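Standby Power Use in Shared Student Kitchens
Veikko Riihimäki
Project report, November 2025

1. Background

Small kitchen appliances are often left plugged in all day. I wanted to know whether this matters for the electricity use of a student residence. The work was done at Grendholm, which has 41 shared kitchens.

2. Method

I sent a short survey to every kitchen in May and borrowed a plug-in meter to take readings over one week per kitchen. Refrigerators were left out, as they cannot be unplugged.

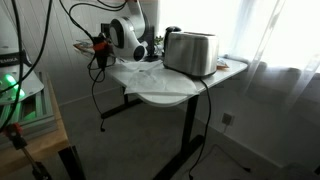 Kettles and toasters with no display drew too little for the meter to register. Microwaves with a clock and coffee makers with a timer drew power at all hours.

3. Results

Total use by the measured appliances was 1,584 kWh in the first period and 1,222 kWh in the second, after reminder notes were put up. Part of the drop may come from students leaving before exams ended.

4. Limits

The meter is not accurate at very low loads. Two kitchens did not return the survey.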